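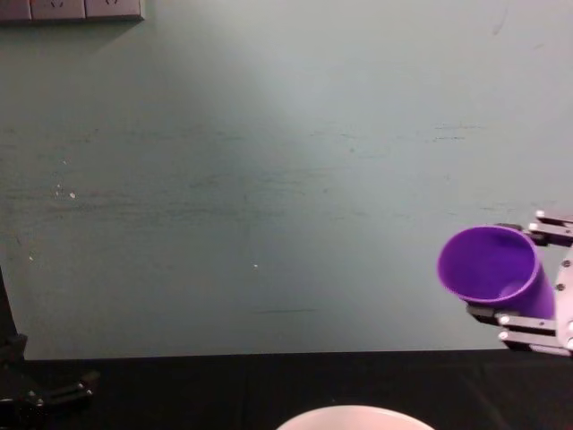
# Cleaning and touching up a matte wall behind a work table

October 2024

The wall behind the black table has had matte paint on it since we moved to the Bemton apartment. The color is a pale teal-green. It was mixed by the Brerken counter from a chip I no longer have, and the can lid has only a smeared formula label. I put off dealing with the marks for a long time and then did the job in stages over one week. These are my notes, mostly so that I can repeat it.

## Condition before starting

There were four kinds of damage.

1. Grayish rub marks running left to right across the middle band. These are the majority by area.
2. White specks, mostly in one cluster on the left at mid-height, with a single one closer to the center.
3. A thin dark horizontal scratch a little above the tabletop.
4. A faint diagonal mark high on the right.

The rub marks are at the height where things get moved along the table. The table is a Zanetti, 42 inches deep, and it used to stand hard against the wall. Anything pushed to the back and slid sideways touched the paint: box corners, the edge of a tray, chair backs when the table was being used as chair storage. Matte paint takes a mark from very light contact. Some of what looks like dirt is burnish, meaning the surface has been polished smooth in a line and reflects differently from its surroundings. Burnish does not wash off.

The specks and the scratch are a separate problem and I treated them last.

## Sorting dirt from burnish

Do this before wetting anything. With the ceiling light on, the wall gets a bright patch in the upper center and toward the right, and the left side and the lower part go darker and greener. Marks inside the bright patch nearly vanish. Marks low on the left look worse than they are. I turned the ceiling light off and used a single work lamp, first flat against the wall at one end of the table and then straight on from the other side of the room.

- Visible straight on, same color from every angle: dirt or transfer.
- Visible only at a low angle, and shiny: burnish.
- Visible both ways: usually both.

I put a short strip of low-tack tape beside each mark and wrote D, B or DB on it. It is slow, but I scrubbed a burnished streak for ten minutes on a previous wall and made it twice as wide.

## Washing

Materials:

- Two cellulose sponges, new, rinsed out first
- Dish soap with no dye
- A plastic cup for the soap solution and a bowl for rinse water
- Cotton cloths, white only
- Painter's tape

I used a cup for the solution instead of a bucket. The wall is one wall and the quantity needed is small. A cup also forces frequent replacement of the liquid, and dirty solution leaves tide marks on matte. Two drops of soap to a cup of warm water. More soap leaves a film that shows up as a smooth patch once dry.

The outlets are at the top left in a row of three light gray plates. I switched off the breaker for that circuit and confirmed each socket was dead with a tester before washing near them. I then taped over the plates and kept the sponge damp, never dripping, within a foot of the row. The tape came off the same evening. A line of grime under the bottom edges of the plates was removed with a nearly dry cloth wrapped over a plastic putty knife. Do not confuse this line with the shadow the plates throw, which I did, for longer than I would like.

Procedure for the rest:

1. Dust with a dry cloth, top to bottom.
2. Wring the sponge until it stops dripping when squeezed.
3. Work from the bottom upward in patches the width of the sponge. Runs over dry dirty paint stain more than runs over wet paint.
4. Light pressure, overlapping circles, no more than eight passes per patch.
5. Rinse sponge, one pass, vertical.
6. Blot. Do not rub dry.

I stopped after eight passes whether or not the mark was gone. Green on the cloth means the paint is coming off, and I saw a trace of it at seven on the test patch behind the door.

Result: the D marks came off or dropped to a level I can ignore. The DB marks lost their gray and kept their shine. The B marks did not change. The diagonal mark on the upper right was a DB and is still there if the lamp is on that side.

Melamine foam would have removed the gray faster. It is an abrasive, and on this paint it produces new burnish. I have used it on the semi-gloss trim with no trouble.

## Burnish

There are two options. One is to repaint. The other is to break the shine with very fine paper and accept a slight difference in texture.

I tried 2,000 grit, dry, on one streak. Too fine: it polished the area further. 900 is not a grit you find at the hardware store, but I had a sheet left from a pack of odd sizes and it did better, three strokes with no block behind it. From standing distance that streak has gone. From a low angle there is now a dull oval where there was a shiny line. I consider this a modest improvement and did two more, then quit.

## Specks and scratch

The white specks are small chips through to the primer. There is nothing to wash. I left the single one near the center alone during the cleaning and used it as a reference point for the patches.

For the scratch I used Staniforth fine surface filler, pressed in with a fingertip and wiped across the line with a damp cloth, leaving filler in the groove only. Drying time on the tub is one hour. I gave it overnight. No sanding was needed.

Touch-up paint on matte is supposed to be forgiving and in my experience this holds only if the paint is from the same can and the wall is clean. I had an inch left in the original can. It had separated but not skinned over. I stirred it, strained it through a piece of nylon, and tested it on card.

- Specks: a dot from the end of a toothpick, one each. A brush puts down a ring larger than the chip.
- Scratch: a size 0 artist's brush, along the groove, two thin coats two hours apart.

The dried touch-up is very slightly darker than the wall. The difference is visible on the left, where the light is weaker, and I cannot find it on the right. I assume the wall has faded. A second coat on the specks would not help and I did not apply one.

## Changes to the table

I moved the Zanetti out from the wall by the thickness of two felt bumpers, stuck on the back edge at the ends. They touch the wall low down, where the marks do not bother me. The gap is wide enough to lose a pencil in. I have lost one.

A strip of clear film along the rub zone was considered. Film on matte paint looks like film on matte paint. A painted band in satin, from the tabletop to a line just over the middle, would be washable and would cost one quart. Brerken can match from a chip the size of a coin, and there is a clean piece of the green behind an outlet plate that has never seen daylight.

If the rub marks are back by December I will do the band. The can is now empty apart from what dried on the rim, so the next round of touch-up has to start with a match in any case. I have written the formula digits I could read on the inside of the cupboard door, with a question mark over the third one.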